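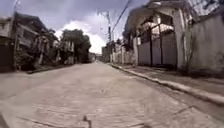 The Flestano Robotics Club spent its summer term on one machine, a small four-wheeled rover called Cenard. The job is easy to state: drive along a street by itself, stay off the curb, stop when told. Inside the school it could already follow a hallway, with flat tile underneath and a wall on each side. Streets are harder. The curb on the right runs straight for a long way, but the pavement next to it has cracks, and one short dark crack close to the curb is just the kind of mark our program kept taking for the edge of the road. Most of the work on this page is about telling one from the other.

Page updated September 2, 2019. The club is open to students in all grades. Work on Cenard continues until the Tallero student rally in November.

ABOUT THE ROVER

Cenard is built on an aluminum tray that used to be a shelf. It has two drive motors at the back, one for each side, with belts to the front wheels. There is one camera in front and a small computer under the lid. The motor driver is a Poulain board that was left over from last year's arm project. We kept it and saved the money for better tires.

Each wheel encoder gives 1,024 counts per turn. The students use the counts to work out how far the rover has gone. On tile the result was close. On the street it drifted, mostly when a wheel bounced and turned a little in the air. The group that handles distance now compares left and right wheels and throws out readings where the two disagree too much.

The camera sits low. We talked about a mast, and one student made a very nice one from PVC pipe, but the rover rocked with the mast on and every bump in the pavement was twice as bad in the video. The mast is on a shelf in the club room if someone wants to try it again with stiffer pipe.

THE COURSE

We measured out 283 meters of street with a wheel from the gym and wrote it down as the full course. A full run means start to finish with no one touching the rover. A run with one correction by hand is written in the log as a partial run, even if the rest was good. The students made this rule and they have been stricter about it than I would have been.

Every session has three jobs besides driving. One student walks beside the rover with the stop button. One watches the street and calls out cars well ahead of time. One keeps the log. The jobs change after each run. If a car is coming, the rover gets picked up and the run does not count. We lost a good run that way in July and there was some arguing, but the rule stays. 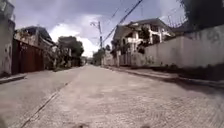
Algirdas Lūse

Seams between the slabs gave us more trouble than the cracks did. A seam is long, thin, and straight, and it heads toward the far end of the street the same way the curb does. To a program that looks for long straight lines, the two are nearly the same thing. The first version picked whichever line was darkest. When the seam won, Cenard steered to keep its distance from a line in the middle of the road and ended up going the wrong way around it.

The second version asked for two things. The line had to be long, and the area on one side of it had to look different from the area on the other. With a seam there is pale pavement on both sides. With a curb there is pavement on one side and a sidewalk or a wall on the other. The long white wall on the right is good for this. It is bright all the way along, even with the stains, and there is a darker band at its foot that the program can hold on to. The reddish-brown gate on the left is good too, for color.

Greenery is less helpful. Where trees and shrubs hang over the top of a wall, the program sees many short edges pointing in all directions. We now cut off the upper part of the picture before looking for lines, so treetops, power lines, and clouds never get into it. This also made the program run faster. A student in the vision group found that by accident while trying to fix something else.

NOTES FROM THE SESSIONS

Session one. The rover drove a short way and turned into the curb. It did this several times in nearly the same place. We thought it was the camera, then the program, and it was a loose belt on the right side. We now check belts before leaving the club room, and there is a line for it on the checklist.

Session two. Belt fixed. The rover went straight but could not decide on a speed, and it sped up and slowed down the whole way. The speed setting was being changed by two different parts of the program. The two students who wrote those parts sat on the curb and sorted it out on paper, and that was probably the best half hour of the term.

Session three. We tried the curb follower with the new rule for lines. It held its distance much better. It still got confused at gates, where the wall stops for a while and something else takes its place. The fix for now is a short memory. If the edge goes missing, the rover keeps going in the same direction for a moment and then stops if it has not come back.

Session four. No driving. One of the tires came off its rim on the way out of the building. We used the time to walk the course with a notebook and mark down everything that might confuse the program: seams, cracks, weeds along the sidewalk, patches of grit, poles, gates. The list is taped inside the lid of the toolbox. I would do this first if we started over.

Session five. First full run. It was slow and it was not pretty, and the rover spent a good part of it farther from the curb than it should have. It counted under the rules and it is in the log.

WHO DOES WHAT

The club splits into groups in the first week and people are free to move. The drive group has the motors, belts, wheels, and battery. The vision group has the camera and everything that happens to its pictures. The distance group started as one student and grew when the encoder problem turned out to be interesting. Everyone solders, including those who would prefer not to.

New members start with the log. It sounds dull, but after an afternoon of writing down what the rover did and where, they know the machine better than people who have only seen the code. The log form has spaces for the time, light, program version, battery voltage at start and finish, and what went wrong. The last space is the biggest.

WHAT IS LEFT BEFORE NOVEMBER

The Tallero rally gives each team a course it has not seen. There will be a curb or a painted edge, and the rover has to find out which by itself. We have not tested on painted lines at all. The plan is to use the school parking lot for that, early, before the cars come in.

The stop button works but the range is short. We need a better antenna or a student who walks faster.

The lid needs a seal. We have stayed in when it rained, and the rally rules say the event goes ahead in light rain.

Battery life is all right for the street but we have not tried two runs back to back. The drive group wants to do this with the old battery first - if it gets hot or quits, we would like it to be that one.

The memory for missing edges should depend on distance and not on time. At a higher speed the rover now goes much farther before it gives up, and that is not safe near a corner.

JOINING AND VISITING

Club meets after the last class in the technology room. Bring closed shoes and something to write with. Laptops are there, though two of them have bad batteries and need to stay plugged in. Parents are welcome at street sessions. Please stay behind the rover and off to the side, and if you bring a dog, hold on to it.

Session logs are in the blue binder by the door. The program versions are on the club drive under Cenard, one folder for each session, and older ones should not be deleted.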